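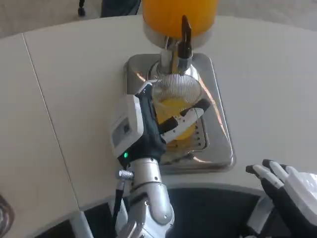 Unit 3: Cold drinks on the breakfast buffet
Course tutor: Carola Stöcker

3.1 Pouring from a juice dispenser
Set the glass under the spout before touching the lever. Tilt it slightly, keep the rim just below the outlet and let the juice run down the side. Stop short of the rim; guests carry their own glasses to the table.

3.2 Drip tray
The perforated grate catches small spills. Juice left on it turns sticky, so lift the grate out, rinse it and dry it after each service. 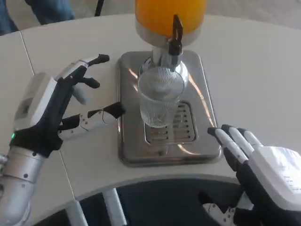
Glasses are held near the base at all times, never by the rim. Check that the lever has returned fully before moving the glass away.

3.3 Reading for next session
Kimaro handout, page 14: cleaning the valve and collar. Bring written questions to Naomi Nyanda.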